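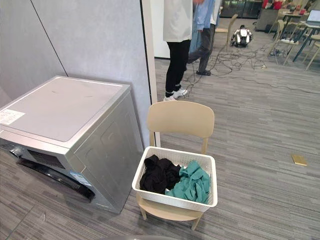 Visit to Bruken, Kistholm, 10 July 2024

Four of us went over to Bruken for the morning: Ingegerd Holmgren, Folke Hellström, Sowmya Pai and me. We are choosing a gripper for the laundry work and had narrowed it to two, the Imai two-finger and the Dadari three-finger. Bruken stocks both and let us run them on the same arm, which we could not do at home.

Gudrun Forsberg met us at the door and took us straight up. The test floor is carpeted and laid out more like a flat than a workshop, with a front-loading washing machine against the wall and the desks through the doorway. Clothes go in a white plastic basket on a chair beside the machine. The chair puts the basket at a better height for the arm than the floor does, and we will copy that.

The task was to take one garment from the basket and put it in the drum. Black and teal were the colours used. Black is hard for the depth camera and we had asked for it.

Imai first. It closes quickly and the fingers are thin enough to get down between the basket wall and the cloth. It pinches one fold and holds it. On thick cotton it sometimes took two garments together. The fingertips are rubber and come off with one screw. Price quoted was 1,485 euros without the cable.

The Dadari is wider and slower. It gathers more cloth, so less hangs down to catch on the rim of the door, but it caught the side of the basket several times and once lifted the basket with the shirt. Folke thought a smaller basket would make this worse. It weighs 800 grams against 600 for the Imai, and with our arm at full reach that matters.

We also tried the wrist camera against the head camera. The wrist view is good until the gripper is full, then it sees only cloth. The head view loses the inside of the drum. Sowmya wants both – I agree, though it means another cable down the arm.

Anežka Hájek went through the controller after coffee. Grip force can be set per step and the log keeps the last 2,000 grasps. Export is to a plain text file. The manual we were given is from January and does not cover the newer firmware, so she is sending a corrected one.

We are asking for an Imai on loan. Ingegerd has the quote and the parts list. Parking at Kistholm is behind the building and the barrier needs a code from reception.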